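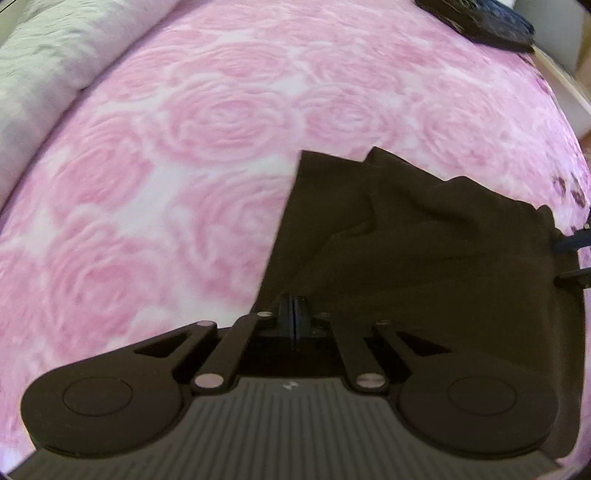

Dark cloth on the rose blanket, one gripper in front, the second coming in from the right.

January, folding room notebook, started 7:40 a.m.

Good day, and a lot to write down. The hand-held grippers are finally being used by the people who fold for a living here at Adomaitis, and the difference from when we did it ourselves from the engineering side is huge. We were so slow! We pinched cloth like people handling a museum piece. The folding crew picked up the grippers, complained about the weight for a bit, and then started moving the way they do with bare hands.

Target for this round is 100 full folds of large plain pieces on soft bedding. At lunch the log stood at 69. Not all of those are clean, I still have to go through them, but I'd keep most.

Things I noticed while watching:

Dark cloth on a busy patterned blanket is a great test. By eye the edge stands out well. Inside the cloth it's another matter, folds and shallow creases almost vanish in the brown, and the Grirkex labeling tool keeps asking me to confirm which layer is on top. Half the time I had to go back and look twice myself. I want more of these and fewer white sheets on gray tables.

Soft surface changes everything. On the hard table you can press down and slide the fingertips under a hem. On a bed the blanket gives and you pick up pile together with the cloth. Two of the crew worked out the same trick separately, which is to push a small ridge up first and take the ridge. I never would have put that in the instructions. It's in there now.

Two grippers beat one by a mile for squaring a corner. The crew wouldn't even discuss using one.
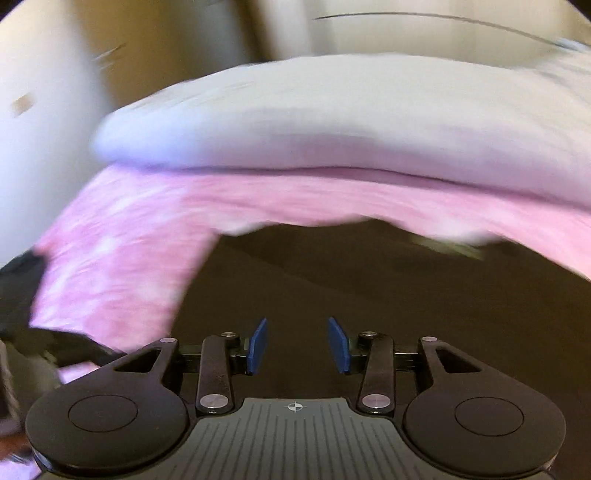
Fingers open over the cloth, pillow behind. Background streaked from the motion.

On blur: the gripper stays sharp in views like that one and everything past it smears. I used to throw those out. Now I'm keeping them in their own folder, because fast hands are the whole point of asking skilled people to do this. If we tell them to slow down for the camera we get my folding again.

Now the part I most want to remember, the talk at the 10:15 break.

Five of the crew stayed on and we went over what the Ernix cell will do when it comes back from Wevard. The plan as it stands: the cell takes flat work and big plain pieces on the early shift. People keep fitted items, anything with buttons or straps, mending checks, and the made-up beds. Nobody's hours drop in this phase, that's in writing, and I brought the page with me so they could read it themselves instead of hearing it from me.

Questions they asked, more or less in their words:

Who gets called when it jams? At the moment, me. They don't like that answer and neither do I. Two of them asked to be trained on clearing it. I said yes on the spot and will now have to go and make that true.

Does the machine set the pace? No. There's a buffer shelf between the cell and the packing table, room for 33 pieces, and the cell waits when the shelf is full. I should draw this on the whiteboard.

If it learns from my folds, do I get anything for it? Recording hours are paid at the higher rate. Beyond that I have no answer and I wrote the question up for the next planning meeting exactly as it was asked. It's a fair one.

Can it do the lifting instead? This came up more than folding did. Shoulders and wrists hurt from pulling heavy wet loads, and folding is the part of the day when people sit and chat. We may have picked the wrong job to automate first, or at least the wrong half of it. I've asked Wevard what a lift assist on the washer side would take.

I came out of that break more excited about this project than I've been in months. They know where the work is hard, and they have opinions about the fingertips too (too slick, want a bit more grip near the end, and could the handle be narrower for small hands).

To do:
Pad samples with more texture, two kinds, try on thin cotton first.
Handle wrap for small hands, ask what the workshop has.
Go through the morning's folds and mark the ones where the blanket got picked up too. Keep them, separate label.
Jam training: write half a page, then let the crew correct it.
Buffer shelf drawing.
Ask if the afternoon people want a turn recording. So far it's all been the early shift and they fold differently, the afternoon lot go in thirds.

Battery on the second gripper was low by 2 p.m., charge both overnight.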